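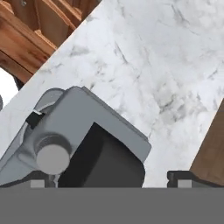

Rendering: veined white marble and wooden boards.

Castlow University and the Ratura Institute of Languages will recognize each other's undergraduate credits from September, under an agreement approved by the academic boards of both institutions in March. The agreement covers all first-degree courses at the Castlow main site and the Vedgate campus. Graduate programs and the teaching certificate are excluded.

Until now, students moving between the two institutions had to request an assessment of each course separately. Requests were decided by the receiving department, and the outcome could arrive after the term had started. The new procedure replaces individual assessment with a shared equivalence table, maintained by the two registrars and published before course registration opens. A course listed in the table transfers at full credit value if the student holds a passing grade. Courses outside the table will still go to the department.

The first version of the table contains 500 courses. Most are in modern languages, linguistics, history and economics. Laboratory courses are listed only where contact hours match, and a number of second-year chemistry courses were left out for this reason. The table will be revised once a year, with changes applying to students who register after the revision date.

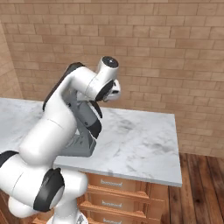

Rendering: a white robot arm above a marble countertop.

Grades will appear on the transcript of the receiving institution as "transferred" and will not be counted in the grade average. Ratura had asked for numerical conversion — it uses a 20-point scale, while Castlow uses letters — but the boards could not settle on a formula. The question is to be taken up again at the first annual review.

Students may spend up to 2 terms at the partner institution without interrupting their enrollment. Tuition is paid to the home institution only. A mobility grant of 500 per term, in local currency, is available to students whose home address is outside the commuting zone; it is paid after attendance is confirmed in the fourth week. Housing is not guaranteed, although Vedgate will hold back rooms in Mofokeng Hall until the end of July.

Castlow puts the number of students eligible in the first year at 3000. Those in their final year may transfer elective credits but must complete the thesis or capstone project where they are enrolled. Part-time students are eligible on the same terms, with the limit on terms calculated pro rata.

Applications go through the home registrar and require a study plan signed by the program adviser. The form opens in May for the fall term and in October for the spring term. Existing transfer requests will be completed under the old rules unless the student asks in writing for the new ones to apply.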